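Ticket 199 - Gilleo feed: session episodes duplicating / wrong order
Opened by: Silvan Kaufmann
Assigned: Rupert Eberhard
Priority: high (was normal)

Silvan: Feed for the Rostel campaign is messed up again. Subscribers on Gilleo get ep 24 twice, then ep 22, then the GM chat bonus. Website player looks fine. Three emails so far plus a thread on the forum.

Rupert: Which app are they using? Any of them on the old feed URL?

Silvan: Two on phones, one in a browser. All new URL, I checked. Old one still redirects.

Rupert: ok. Looked at the raw feed. Ep 24 is in there twice with different GUIDs. Did somebody re-upload the audio?

Silvan: Yes, me. First upload had the bit where the Camenzind duel audio drops out, so I swapped the file. Deleted the old post first, made a new one.

Rupert: That's it then. New post = new GUID = new episode as far as the apps care. Next time edit the post and replace the file only. Putting the original GUID back now.

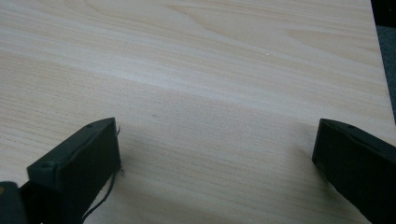

Tabletop, light wood grain.

Rupert: GUID restored, duplicate gone from raw feed. Order still wrong though. Ep 22 has a publish date in December, should be way before that. Did that get touched too?

Silvan: Might of been when I fixed the show notes. Spelled Seltwood wrong the whole way through, had to resave.

Rupert: Resave bumps the date if "keep original" isn't ticked. Set it back by hand. Also feed limit was at 70, back catalog is getting long so I raised it to 100. Cleared cache.

Silvan: Refreshed on my end, still see two.

Rupert: Unsubscribe, resubscribe. App keeps its own copy.

Silvan: Did that. One ep 24 now, and 22 is back where it belongs. Bonus chat is still sitting on top?

Rupert: Bonus is newest so it goes on top. Unless you want it tagged as bonus instead of full, then most apps tuck it under the season.

Silvan: Yes pls tag it. Will post the resubscribe steps on the forum tonite.

Rupert: Tagged. Leaving open til the three email people reply.

Status: pending, waiting on listeners
Last update: December 30, 2024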